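Chapter 9
When the Grip Lets Go

Start with a fault. Most books put faults at the back, which is daft, you'll meet one in your first week.

Play kitchen at Urquhart, June. Arm running a Trikside controller, job was pick and place with toy food and blocks. Senga Lindsay had set the torque limit to 100 per cent for a test and not put it back. Grip motor overheated, protection cut in, fingers went slack mid-move. Log said "task complete". It wasnt.

Blocks and play food on the kitchen worktop:
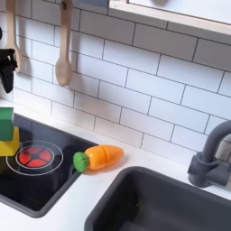
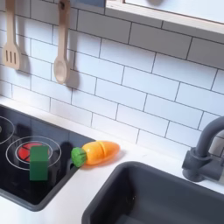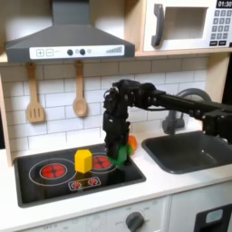
Two faults then, and keep them seperate. The motor cutting out is a safe response, it did what it should. The log is the worse one. The controller only checked that the arm had reached its end point, never whether anything was still held. Torquil Dow went back through 2,000 logged runs before he trusted any of them.

Before you read on, write down:
- what the arm knew at the moment of the drop
- what it reported
- who would of noticed, and when

Section 9.2 deals with motor heat and current limits. Checking the grip comes after, with Davina Morrison's wiring notes.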